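The big table room, finished at last (well, nearly)

May 14, 2019 – by Plumberg Corner
5 min read

Hello again! I promised you the room with the big table back in February and then went very quiet, mostly because every evening was going on sanding. It's been a long job and a dusty one, but I'm so pleased with it that I keep finding excuses to go in there with a cup of tea. Captions are a bit longer than usual this time, as I've had lots of messages about the varnish and I'd rather answer them all in one go.

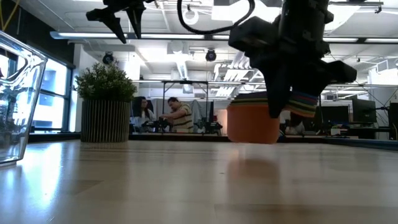
The table, with its shine on

Pale boards, a proper gloss, and daylight bouncing off it like a pond. I still can't get over how it picks up the orange of whatever you put near the far edge. I left the brownish patches in on purpose. I could have gone on sanding until they went, but they're part of it, and I think a table with no marks at all would make me nervous.

Where it came from

It was sold to me as a Wullberg, which the chap at the Mallport salvage yard said as though I ought to know what that meant. I didn't, and I've not found out a great deal since, except that they seem to have made sturdy things for halls and canteens. It's 2,000 mm long, so it wouldn't go round the bend in our passage and had to come in through the garden with its legs off. There's a dent in the gatepost that I'm choosing to call character.

What was under the paint

Cream gloss, then a sort of hospital green, then something nearly black that clogged every sheet of sandpaper I own. I did the first pass with a scraper and a heat gun, windows open, mask on, radio up. When the pale wood started coming through I did a little dance. If you're doing one of these yourself and the paint looks old, please get it tested before you sand anything, and keep children and pets well out of the way.

The varnish question

Right, the one you've all been asking. I used Lim clear gloss, three coats, with a very light rub down between each. I'd meant to go for satin and picked up the wrong tin, and by the time I noticed I'd done half the top and rather liked it. You can still find the seams between the boards, but only faintly, and crumbs wipe straight off. The catch with gloss is that every speck shows. I go over it with a cloth in the morning and by lunch there's something on it again. I've decided to stop looking.

The orange one

I know, it's loud! I spotted it from right across the Plumberg market hall and it came home on my lap on the bus. It's the stripes that sold it to me – all those blues, reds, yellows and greens up at the top, with the plain matte orange underneath to calm things down. Everything else in the room was ending up so pale and sensible, and it badly needed one thing that looked as if it was enjoying itself. It's moved about a lot since. I tried it by the door first and it just looked like it was waiting for a lift.

The plant and its ribbed pot

My plant has had more homes than I have. It spent the winter in the bathroom sulking, and now look at it, bushy as anything, all those tiny leaves with the paler tips, and wider than its pot by a good way. The pot's a dark greyish green with narrow ribs running down it, and I had it long before the table. I turn it a quarter each time I water so it doesn't lean towards the window. I've also put a felt pad under the bottom, after reading a very sad thread about white rings on new varnish. It had 1,283 replies and I'm afraid I read most of them.

Big clear glass

I do love a big piece of glass near a window. This one has a nice thick rim and narrows down towards the base, and on a bright day it throws light all over the place. It was 700 pence, which is a silly way of saying seven pounds, but that's how the stall had written it on the ticket and it made me laugh enough to buy it. I had plans for pebbles, then for lemons, then for long twigs from the garden. Suggestions welcome.

The windows

We argued for weeks over the frames. White was the safe choice and dark was the one I kept going back to, and I'm so glad I held out, because next to the white wall they look really crisp. They're tall, too, so the light comes a long way into the room and the ceiling goes lovely and bright. I haven't put up a blind yet. There's one rolled up in the cupboard under the stairs, bought in the sale, and it's too short by the width of my hand. I did measure. I just measured the other window.

Bits still to do

The skirting needs a second coat behind the door, where I ran out of patience. I'd like a bench for one side, something long and plain, and I've got my eye on a couple at the salvage yard if they'll come down by £20. Then there's the floor, which I'm not talking about yet!

A few quick answers

Yes, the legs are the original ones. No, I didn't fill the seams, only brushed the dust out of them and varnished over. Yes, it smelled for days – I left the windows open and we ate on our knees in the other room until it had gone. I stood nothing heavy on it for the first week either, which nearly finished me off.

If you've got a Wullberg of your own, or even half an idea who made them, do leave a comment. I'd love to know what colour yours was under the paint. Next time it's the passage, including the gatepost if I'm feeling brave.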